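Last updated: Monday, November 25, 2024

I have now read 156 pages of a book about folding clothes, and I'm not sure I've learned anything past page 3. My sister passed it on to me in October with a sticky note that said "life changing." She has a walk-in closet. I have one dresser from Nillham with a bottom drawer that comes off its track if you look at it wrong.

The big claim is that if you fold every T-shirt into a small rectangle and stand it on its edge, you'll see everything you own at once and stop wearing the same four. Maybe. I could already see everything I owned, it was on the chair.

Still, I said I'd try it for a month before complaining, so I did. I fold on the bed because it's the only flat surface big enough, and the book says you want a "calm, firm base." A bed is neither. You press the shirt down and the sheet bunches up under it, then you smooth the sheet and the sleeve pops back out.

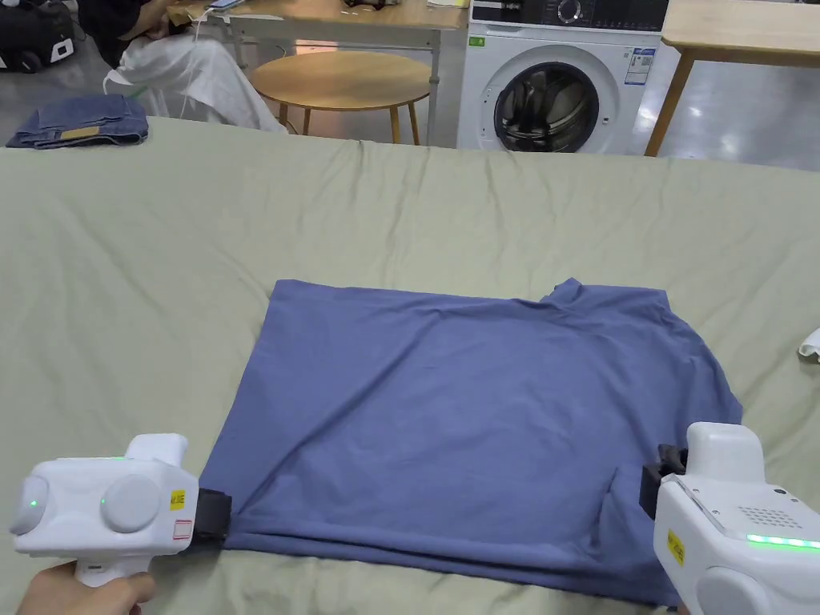

Jeans are easy, I'll give them that. Fold them in half, fold them again, and denim mostly stays where you put it. T-shirts are where the method falls apart for me. The soft old ones slump over by the next morning, and once you pull one out of the row the rest go down with it. The book's answer is to buy dividers. The Miment ones it likes come in a set of 2 and I'd need three sets, so no.

The other thing I don't believe is the time. "Ten seconds a shirt once you have the rhythm." I don't have the rhythm. I have a hem that won't line up with the collar and a side that's always fatter than the other.

What did help – and the book gives it one paragraph – was folding things right after they're dry instead of two days later. Fewer creases, less sighing. I could have worked that out without the other chapters.

So I'm keeping the flat fold, skipping the standing up part, and the sweaters are going back on the shelf in a heap.

Comments

Nandi Mnguni
I lasted a week. Try shoeboxes cut in half before you pay for dividers, they work fine.

drawerfull
You have to do the thirds fold TIGHTER. Mine stand up great and I have tons of old band shirts.

Pell
Is the book worth getting from the library at least?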